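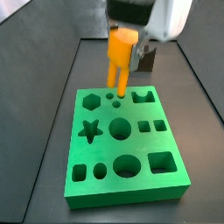
The two-legged piece at the green block, Hurngate.

I've had a few people ask what it's like at work now that we have the robot, so I'm going to write it down once and point people here.

I work on the kitting line at Hurngate. We put small plastic and metal parts into foam trays, and the trays go to Pešek, who build them into control boxes. There are eight of us on my shift. A tray has 16 pockets, every pocket has a part that belongs in it, and some of the parts only go in one way round. A person who has done it for a year gets through roughly 300 trays in a shift without thinking much about it. Your hands do it. You can talk about your kids the whole time.

The robot arrived in April. It's a single arm that works down into a gray box with sloping walls, and it isn't on our line yet. It's in the old label room, where Grundska, the company putting it in, is teaching it to pick things up and put them where they go. They don't start with our parts. They start with a green foam block with holes in it, stars and circles and squares, pretty much what you'd buy for a two-year-old. I laughed when I saw that, and then I stood there for my whole break watching it.

What I noticed is how much time goes into the last half inch. Getting an arm to carry a thing over to a block is apparently old news. Getting two round legs to line up with two small holes is where everyone leans in. When I do that kind of part at the bench I sort of feel around with it, touch the rim, tip it, and it drops. I never knew I was doing that until somebody from Grundska asked me to do it slowly and say what I was doing. I couldn't say it. I had to do it several times and watch my own fingers.

So that has become part of my job. Two mornings a week I go over to the label room and show them how we handle things. They film my hands and ask questions. It pays the same as the bench. I asked if there was a rate for it, and the answer was that it came under "other duties," which is a line in my contract I had never read before.

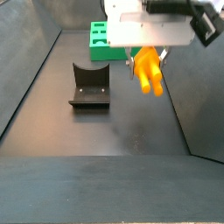
The bigger change so far has been in the schedule. Management wants one person from each shift trained to run the cell, meaning load it, clear it when it stops, and fill in the log. They're calling that position Helten operator, after the software. Three of us put our names down on my shift. I was one. Ilgın Yalçınkaya was another, and she got it, fair enough, she's quicker with the screens than I am. She did 128 test runs in her first stretch and wrote up every one by hand before anyone told her there was a form.

She says the work is tiring in a different way. At the bench you get tired in the shoulders and the neck. In the label room you sit and wait for something to need you, and then it needs you right away, and then you wait again. She misses the talking. There's a fan in there and it's just her and whoever Grundska has sent that day.

On our side we're one short while she's over there, and they haven't filled her place. That's the part people are sore about. We were told in the meeting that no one would lose a job over the robot. I believe that was meant. But if you don't replace people when they move or retire, you end up with a smaller line all the same, and it takes long enough that you can't point to a day when it happened. I'd like them to come out and say how many of us they expect to need in two years. I've asked for that in writing and I'm waiting.

I should put the good side too. The part I hate most is the little two-pin plug, and it's the first one of ours they mean to hand over. It has hurt my right thumb for years. If the arm takes that one part and leaves me the rest, I'll be glad of it. My doctor will too. And I've learned things about my own job that I couldn't have told you last winter, like the fact that I always seat the left pin first. I checked with the others and half of them go right first and were sure everybody did.

I sent most of this around to a few people before posting, to make sure I had the facts straight.

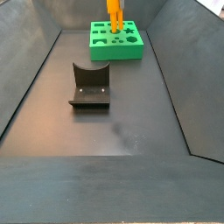 Vilém Brabec wrote back that I was being too easy on them about the pay. His view is that if the company is learning the job from our hands, then showing it is skilled work and should be on the rate card, the same as training a new hire is. He also said I'd left out the night shift, where they haven't been told who their operator will be, and two of them heard about the label room from us.

He's right about nights, so I'm adding it. On the rate, training a new hire gets you an extra hour's pay per week, and I don't see a difference I could defend. I've put it on the list for the next meeting, under the staffing question.

The plug trial is supposed to start once they're finished with the foam block. I'm down to go over for the first morning of it, and I'll write again after that if there's anything to tell.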